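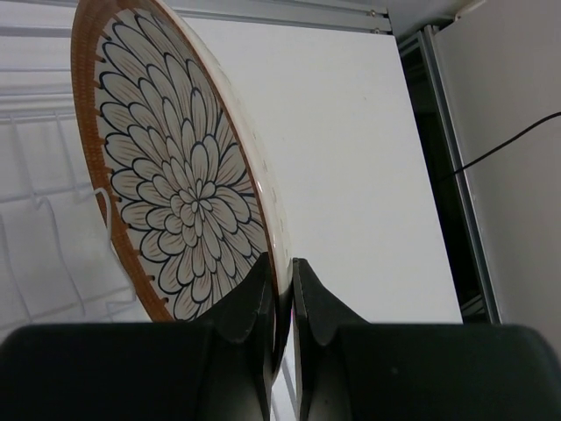
图片来源:课程组采集记录,腕部相机单帧。摄影:Kamil Pešek

机器人学习实践 讲义第6讲
示范数据的采集:以餐盘操作为例

授课:Zdislava Hudec
实验指导:Vojtěch Vaněk、Beryl Bellamy

一、本讲内容

前几讲讨论了模仿学习的基本形式:给定一批由人操作得到的观测与动作序列,训练一个策略,使它在类似的观测下给出类似的动作。当时我们把数据集当作已有的东西。本讲讨论数据集怎么来,以及采集阶段的哪些决定会在训练之后才显出后果。

例子取自Reltcombe实验室的餐盘任务。任务写出来只有一句话:从沥水架上取一只盘子,放到指定位置。操作者通过主从手柄遥控机械臂,系统同步记录图像、关节角、夹爪开合量和操作者指令。最终保留的数据约1,700条,每条从夹爪离开起始位开始,到夹爪松开并退回为止。

二、为什么选盘子

盘子不是难抓的物体,但它把几个典型问题集中在了一起。

第一,可抓的区域很窄。盘子竖立时,两指夹爪能用的是盘沿附近的一段,一指压正面,一指压背面。夹得太浅,盘子会绕接触点转动;夹得太深,指端会顶到盘面的弧形部分,受力方向就偏了。本讲开头那一帧里,两根黑色手指从下方夹住盘子的下缘,盘面朝左上方倾斜。请注意手指与盘沿的相对位置,后面讲标注时还会用到。

第二,遮挡严重。相机装在腕部,盘子一旦夹起,就占去视野中很大一块。策略在这个阶段能看到的背景很少,只有架子的一部分、白色的板和铝型材。如果放置目标在盘子后面,单靠腕部视角是看不到的。

第三,外观变化大而几何变化小。同样直径的盘子,可以是纯白,也可以有花纹。开头那只盘子有一圈橙褐色宽边,里面是大幅的花瓣图案,线条很粗。对人来说花纹与抓取无关,对网络来说它却是图像里对比度最强的部分。如果训练集中花盘子只出现过一种摆法,策略很可能把花纹和某个固定动作联系起来。

三、一条示范包含什么

每条示范存为一个目录,内容如下:

腕部相机图像序列
固定相机图像序列
关节角与末端位姿
夹爪开合量(指令值与实测值分开存)
操作者编号、物体编号、起始布置编号
结果标签与备注

夹爪的指令值和实测值必须分开。操作者让夹爪完全闭合时,指令值到零,实测值停在盘子的厚度上,两者之差是判断是否夹住物体的一个便宜的信号。早期版本只存了实测值,训练出的策略学会了把夹爪闭合到“差不多”的宽度,碰到薄一点的盘子就夹不紧。那一批数据后来没有再用。

时间戳以控制器时钟为准。图像到达主机的时刻比曝光时刻晚,延迟又不恒定,直接按到达时刻对齐会使动作看起来提前于观测。对齐脚本在课程目录的Arkano文件夹下,作业中请直接使用,不要自己重写。

四、采集流程

1. 按布置表摆放物体。布置表由程序随机生成,操作者不得自行调整。允许的例外只有一种:按表摆放后盘子立不住。此时跳过该行并登记。

2. 机械臂回到起始位,检查两路相机画面。

3. 开始录制,操作者完成任务。动作应连续,中途停顿超过2秒的,该条标为“停顿”。

4. 松开盘子、退回之后停止录制,立即填写结果标签。标签不允许事后凭记忆补填。

5. 每完成一组,换操作者或换物体,不要同时换两者。

第1条常有同学提出异议,认为有些摆法在实际中不会出现。问题在于,人手摆放时的“自然”往往非常集中。Vlastimil Pešek整理过一批没有布置表的早期数据,盘子的朝向几乎都落在一个很小的范围内,而操作者自己并没有察觉。

五、结果标签

标签分四类。

成功:盘子放到目标区内,全程未脱手,未碰撞架子。

带瑕疵成功:放到了目标区内,但过程中有轻微碰撞、重新抓取或明显修正。

失败:盘子脱手、放错位置或操作者中止。

无效:设备故障、丢帧、布置错误。

带瑕疵成功的样本要保留,并单独成类。其中的修正动作恰好是策略偏离正常轨迹后需要的。如果只留下最干净的示范,策略见到的状态都在一条窄带里,稍有偏差就没有可参照的动作,误差会逐步累积。第4讲推导过这个误差随步数增长的上界,可以对照来看。

失败样本不用于行为克隆,但不要删除。训练成功判别器时需要它们。餐盘任务共有195条失败样本,数量偏少,做判别器时要注意类别不平衡。

六、阶段标注

除结果标签外,每条示范还要标出阶段边界:接近、接触、夹持、移送、放置、退回。开头那一帧标为哪一个阶段,课上曾有过讨论。单看图像,可以确认两指分别贴着盘沿的正反两面,但看不出盘子是否已经承重,也看不出下一刻往哪个方向动。沥水架在左侧,有一根弯曲的白色金属丝还挡在盘子前面,单凭这一点也不能断定盘子与架子是否接触。

所以阶段标注不能只看单帧。规定的做法是:先用夹爪的指令值与实测值之差找出夹持的起点,再用末端高度找出移送的起点,最后由标注者回放前后若干帧确认。两名标注者的结果相差超过6帧时,交第三人裁定。

七、多样性放在哪里

采集时间是有限的,每增加一种变化,每种组合分到的样本就减少。餐盘任务的取舍如下。

充分变化:盘子的朝向和倾角、在架子上的位置、盘面的花色。

少量变化:光照、目标位置。

固定:架子的型号、工作台的背景板、相机的安装位置。

固定的几项构成了数据集的适用边界。Furnival分校的同事曾把训练好的策略直接用在他们的工作台上,背景板颜色不同,腕部相机的支架也高出一截,成功率明显下降。把支架改回原高度之后恢复了一部分,可见相机位置的影响不小。至于背景板占多少,没有做单独的对照,不宜下结论。

八、常见错误

训练集与测试集按帧切分。相邻帧几乎相同,按帧切分等于把答案放进训练集。应按示范切分,最好按起始布置切分。

操作者看着固定相机以外的东西操作。人若直接看现场,用到的信息策略得不到。本课要求操作者只看两路相机画面。

同一操作者连续采集过久。后期动作会变快、变省,起始位附近的轨迹与前期不同。Cenmont平台的登记页会提示轮换,请不要关掉提示。

九、作业

(一)从课程目录中任选一个物体编号,统计其起始朝向的分布,并与布置表给出的分布比较。若不一致,说明差异可能出在哪一步。

(二)取带瑕疵成功的样本若干条,找出修正动作的起止帧,写明判断依据。

(三)分别用含有和不含这类样本的训练集训练同一个策略,报告两者在测试布置上的结果,并附上失败回合的腕部图像。

报告于12月的实验课前交给Vojtěch Vaněk,代码与报告放在同一目录下。第7讲讲在线纠正与数据聚合,请先读完第4讲的推导部分。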